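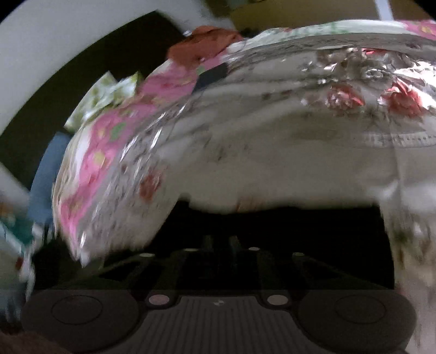 The Stenby Textile Reuse Center has extended its household linen collection through the end of May, the center announced on November 18, 2023. Residents may bring bedding, curtains, tablecloths and fabric remnants to the Collet Street entrance during regular opening hours. Printed cottons and similar fabrics are in particular demand. Pieces with small floral sprigs or red roses on a pale ground, and those in bright pink prints, will be set aside for the center's quilting courses. Stitched hems may be left in place.

The center has received 2130 pounds of fabric this year, of which over 1000 pounds has been passed on to households and schools in the district. Items do not need to be ironed or folded, but they should be clean and free of pins.

"We accept torn and faded pieces as well, provided that they have been washed," said Huguette Maillard, director of collections.

Donations of more than five bags should be arranged in advance with Mogens Hjaltadóttir at the Mundow Road office. Pillows, comforters and carpets cannot be accepted at either location.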